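Home | Workshop | Bench Tips | Robot Cells | Archive

November
By Ans Wouters

Recording Demonstrations on a PC Service Bench: Working Tips

These notes cover collecting teleoperated examples for a policy that removes and refits parts in desktop computers. They come from the Clondomano bench, where the current set holds 1,845 accepted episodes. Most of them apply to any bench where the parts are small and the housing is deep.

Fix the computer before anything else

A tower lying on its side will creep when an operator pulls on a seated connector. Creep of a few millimeters is enough to spoil an episode in a way that is hard to spot on replay. Stop blocks on two adjacent sides are sufficient. Mark the block positions on the table edge with paint pen. Tape lifts after a week.

Use cases with the side panel off and the screws bagged. Loose screws find the power supply fan.

Give every part one home

Lay out a fixture with a shaped seat for each component: an upright slot for the hard drive, a shallow pocket for the processor, a long slot for memory. Chamfer the lead-in edges by 1 mm or so. Operators place parts more consistently into a chamfered pocket, and the learned placement inherits that consistency.

Print the fixture in one matte color. Glossy filament throws highlights that move with the arm. Bolt it to the table slots and never lift it by its posts.

Do not leave the processor pocket as a plain square hole. A relief on two sides lets the fingers close on the edges without touching the underside.

Vary on purpose, and write it down

Keep the fixture fixed for the first 300 episodes of a new task. After that, shift it by small known steps and log each step in the episode header. Unlogged variation can't be balanced later. The Wokari logger has a free-text field for this. Use a short code instead of a sentence, or searches become useless.

Alternate board models between blocks of recording. Swapping after every episode costs more setup time than it returns in coverage.
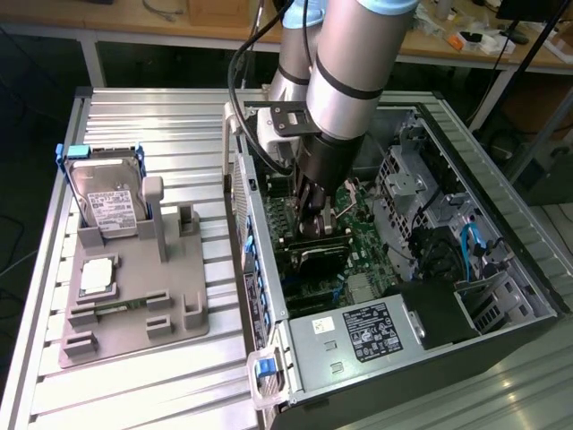
Should failed grasps be deleted from the set?
Keep them if the operator recovered within the same episode, and tag the recovery. Delete only the episodes where the part was dropped out of reach or the arm stopped on a force limit.

Cable routing on the arm

Leave enough slack for the full wrist rotation and check it at both ends of travel. A short cable pulls on the wrist at the end of a reach and shows up in the force data as contact. Tie at the upper segment and once near the wrist, nowhere between. Inspect the ties at the start of each session.

Lighting

Bare aluminum worktables reflect badly under overhead tubes. Angle the lamps so that the reflection falls outside the case opening. Set exposure manually with the arm parked over the board, then lock it. Automatic exposure will brighten the picture whenever the gripper covers the heatsink, and the model will learn that as a cue.

Operator pace

Ask for a steady approach and a short pause before contact. Half a second is plenty. Long hesitations teach the policy to hover. Trim idle time at the start and end of an episode, but leave the middle alone.

Sessions of forty minutes work well on the Berisha hand controller. After that, approach angles begin to drift and memory modules go in tilted. Change operators at the break if two are available. Record the operator code either way.

Wear on parts

Memory slots and SATA connectors are not built for repeated cycling. We retire a memory slot at 500 insertions and move to the next one on the board. One slot was allowed to reach 547 and the retention latch had lost most of its snap, so the last episodes from it were discarded. Keep the count on a card beside the bench. Insertion force falls as the contacts wear, and the change is too gradual to notice by feel.

Drive caddies last longer. Replace them when the release tab stops returning by itself.

Checking the day's work

Replay almost one in ten episodes at double speed before shutting down. Look for three faults: a case that has crept, a part seated proud, and a gripper closing before the fingers are level. If any fault appears twice, review the whole block.

Export to Idus after review, never before. Corrections made after export have to be entered in both places, and the task labels fall out of step.

Empty the fixture pockets overnight and cover the processor. Dust under the heat spreader edge changes how it sits, and the first placements of the morning will be off.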